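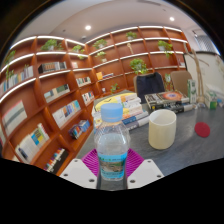 A bottle between the ribbed fingers of a hand-held gripper, on a table shared with books and a cup.

Home Features Machines Workshop Archive Subscribe

Teaching by hand

The usual way to program an arm to pick up a bottle is to write down where the bottle is, where the fingers should go and how hard they should close. It works in a bottling plant, where every bottle arrives at the same spot. It works badly on a table that also holds a cup, two piles of books and a vase of twigs.

Plendex, a small firm that trains arms for household and library work, gave up on written positions last September. Its staff now carry the gripper themselves. The tool has the same fingers as the one on the arm, with a wide-angle camera fixed behind them. A person picks something up, moves it, sets it down and lets go. The recording holds the video, the path of the tool and the opening of the fingers at each moment. Training software called Kudar turns a pile of such recordings into a control policy.

The firm's target for a single task is 200 demonstrations. For moving a bottle it collected 2,000, spread over many rooms, as clear plastic is a poor subject for a camera. Shelves and book spines show through the neck, bent out of shape, and bright lights leave streaks on the shoulder. A printed label helps. With the label stripped off, an early policy closed its fingers short of the bottle in 73 trials out of 200.

The fingers are ribbed. They bend round whatever they press on, so an error of a few millimetres in the approach does little harm. They also hide how much force is used. A person squeezing a thin bottle feels the wall give and eases off, but the recording has only the finger opening to show for it. Plendex asks its demonstrators to close slowly and to stop as soon as the grip will hold.

Remote control remains in use for some jobs. Shek, the firm's older system, has an operator move a pair of handles while the arm follows. Every motion recorded this way is one the arm can certainly make, which cannot be said of a human wrist. Against that, it is slow. An operator on Shek manages 64 usable recordings in a shift, and the arm has to be bolted to something. The hand-held tool goes into a bag.

The gap between wrist and arm is dealt with after recording. Each path is tested against the joint limits of the arm, and those it could not follow are dropped. Most of the rejects come from demonstrators who reach round an obstacle with the elbow high. New staff are told to keep the tool level and to step sideways when something is in the way.

Teltent, a rival, records with a glove and argues that a hand-held gripper makes people clumsy. Plendex accepts the point and regards the clumsiness as useful: the arm has the same two fingers, and will have to solve the same problems with them.

Comments (3)

gearbox_lil: Do they record failed grasps as well? We found a policy trained only on clean pick-ups had no idea what to do after a slip.

Northbench: The joint-limit check should run while you record. Finding out afterwards that a morning's work is unusable is no fun.

tomato_stake: What happens with a half-full bottle? The weight moves about when you tilt it and I can't see how finger opening would capture that.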